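Reparieren lassen, sagen sie

Seit März bietet nun auch Clotholm einen Reparaturservice an. Man schickt ein, man wartet, man bekommt zurück. Auf der Startseite steht ein Satz über Verantwortung, darunter beginnt die neue Kollektion, 568 Artikel, zwei Klicks entfernt. Ich habe nichts gegen das Stopfen von Ellenbogen. Ich stopfe selbst, schlecht, mit zu dickem Garn. Ich habe aber etwas gegen die Behauptung, eine Firma, die alle paar Wochen ihr Sortiment austauscht, wolle ernsthaft, dass ich meinen alten Pullover behalte.

Man muss sich nur die Bedingungen ansehen. Repariert wird, was höchstens 2 Jahre alt ist und mit Beleg im Kundenkonto steht. Geschenktes fällt raus, Geerbtes sowieso, und wer im Laden bar bezahlt hat, darf sich an den Kundendienst wenden, der zwischen neun und elf Uhr erreichbar ist. Das Porto zahlt man selbst. Wer alles richtig macht, bekommt am Ende einen Gutschein. Wofür wohl.

Bei mir liegen Sachen, die deutlich älter sind als diese Frist. Keine davon käme durch die Eingangskontrolle. Verschleiß durch Gebrauch ist laut Kleingedrucktem ausgeschlossen, und ich frage mich bis heute, welche Art von Verschleiß dann noch übrig bleibt. Motten vielleicht, aber die sind zwei Absätze weiter unten ebenfalls ausgeschlossen.
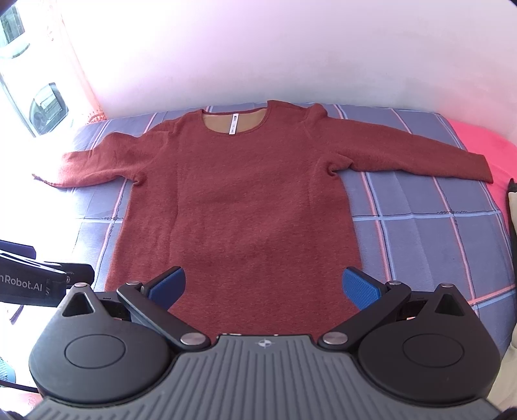

Ximena Montecinos hält mir entgegen, ich machte es mir zu leicht. Ein schlechter Service sei immer noch besser als gar keiner, schreibt sie, und wer jedes Angebot zerrede, sorge nur dafür, dass die Firmen es beim ersten Sparprogramm wieder einstellen. Sie habe selbst eine Jacke eingeschickt und sie geflickt zurückbekommen, sauber gearbeitet, nach fünf Wochen.

Das mit der Jacke glaube ich ihr. Den Rest nicht. Ein Angebot, das kaum jemand nutzen kann, wird nämlich gerade deshalb nicht eingestellt: Es kostet fast nichts und macht sich gut im Jahresbericht. Bei Urklow hat man es vorgemacht. Dort rühmte man sich im vergangenen Jahr, 900 Kleidungsstücke gerettet zu haben. Wie viele im selben Zeitraum verkauft wurden, stand nicht daneben. Ich habe zweimal nachgefragt und eine Broschüre bekommen, gedruckt auf schwerem Papier.

Ruaridh Gourlay hat früher eine kleine Änderungsschneiderei betrieben, drei Straßen von mir. Einen Saum machte er über Mittag, für einen gerissenen Bund brauchte er bis zum Abend, und nach einem Beleg hat er nie gefragt. Zugemacht hat er, als die Miete um 700 Euro stieg. In dem Laden werden jetzt Handyhüllen verkauft. Von den Firmen, die heute das Reparieren entdecken, hat keine bei ihm angeklopft, um Aufträge zu vergeben, obwohl das naheliegend gewesen wäre und vermutlich billiger als ein zentrales Lager mit Formular und Rücksendeetikett.

Vielleicht tue ich einzelnen Leuten in diesen Häusern unrecht. Es wird dort Menschen geben, die es gut meinen und intern um jede Nähmaschine kämpfen müssen. Nur messe ich eine Firma ungern an ihren freundlichsten Angestellten. Ich messe sie daran, wie lange ein Bündchen hält und ob man Ersatzgarn in der richtigen Farbe nachkaufen kann. Bei Clotholm kann man das nicht — ich habe gefragt. Man empfahl mir einen ähnlichen Farbton aus der aktuellen Saison, als fertigen Pullover.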